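Hendance two-arm bench kit, six weeks in

Typing this between jobs so excuse the state of it. Bought the Hendance pair kit in winter, built it at Salalum (shared workshop, back bay, good power, terrible parking) and it's been running most arvos for six weeks. A couple of people there asked me to write it up before they spend their own money. So.

Short version: good arms, average instructions, rotten cable clips. Would buy again but not at full price.

Build. Arms come mostly together. You do the mounting rail, the wrists, the grippers and all the wiring. Two evenings for me, and I'm not quick. The rail bolts down along the front of whatever you're using as a bench. Holes lined up first go on mine except one, which needed a file. Hex keys in the box are soft as cheese, use your own.

The bay round it is not in the kit. Aluminium frame rails up the back corners, grey panels for walls, metal sheet on the floor in front. Offcuts mainly. Do the walls. Plain grey made a massive difference to the cameras compared with having the whole workshop going on behind, and visitors stop leaning in.

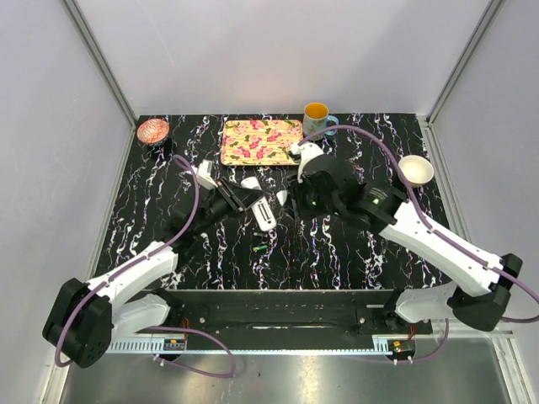
Cost me 700 dollars for the arms secondhand-ish (Grudley had an opened box, ask them, they don't list those on the site). New is a fair bit more and I don't think I'd have gone for it. Grudley were good to deal with. Missing bag of M3s turned up in the post no arguments.

Motors. Quiet. They get warm at the shoulder if you park the arm stretched out, so don't park it stretched out. Hold position well. Shut the power off and they drop, no brakes at all, put a folded towel under them or keep a hand there. Manual mentions this on page 9, after the bit where you've already done it.

Reach is decent. Both arms get to the middle of the table and can pass stuff across. The back corners are a stretch, and anything tall back there gets bumped. I set the calibration up wrong twice before I realised the left and right files are swapped in the sample folder. Swap them. Half a day gone on that.

Grippers. The fingers are the best part of it. Wide, stiff, enough grip for small hard things. They scuff like mad though, mine look years old already. Purely cosmetic. Replacement set is cheap and you can print your own if you've got a printer that's behaving, the file's on the Hendance page.
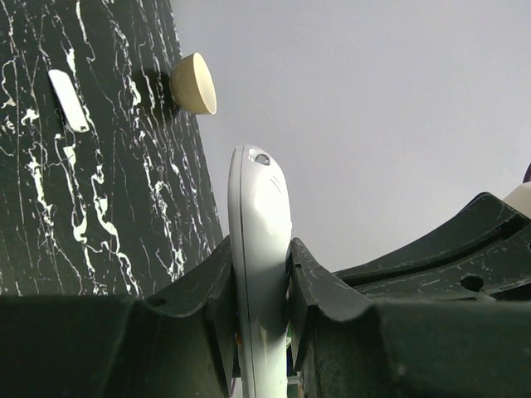
View from one wrist camera, with the bowl and the little white stick on the table.

Wrist cameras are fine, nothing more. Wide view, a bit dim in close, and the fingers take up a huge chunk of the bottom of the picture. You get used to it. Put a light overhead and most of the complaints go away. I tried a desk lamp off to the side first and the shadows made everything worse.

Software. I run it with the Odukoya controller package and not the one Hendance ships. The stock one works but it drops the connection if the laptop so much as thinks about sleeping. Odukoya's is uglier, starts faster, and the log tells you which joint is sulking. Free too. Set up takes an hour if you read the notes proprely, longer if you're me.

Cables! The big gripe. Lavender, nice looking, way too long for the job, and the clips they give you let go after a day. I've gone to cable ties on the arm segments. Leave slack at every joint, more than looks sensible, or you'll yank a plug at full reach. One loop still hangs down off the left base and I keep meaning to sort it.

Small parts handling is what I bought it for. Batteries, caps, bits and bobs, sorting from the table into trays. Batteries are a good practice piece: round, they roll, and you find out quick if your gripper closes crooked. Start with one arm. Getting both going together is a seperate project, allow for that.
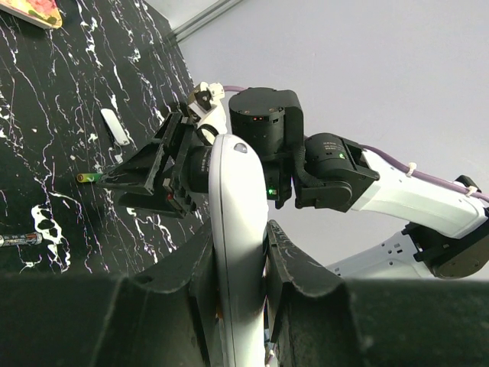

Far arm with a battery in its jaws, another one down on the table.

Marble-look bench top was what I had. Would go plain matt next time, the veining is busy on camera.

Good: arms, fingers, quiet, Grudley's service.
Bad: clips, hex keys, sample files, no brakes.
Fussy: enclosure is on you, so budget for panels and rail.

If it's your first kit, build it somewhere with other people about. I borrowed a crimper, a torque driver and a second pair of hands at Salalum and used all of them on the first night.

Will add a bit on the spare wrist motor once it shows up. Ordered in December, still waiting.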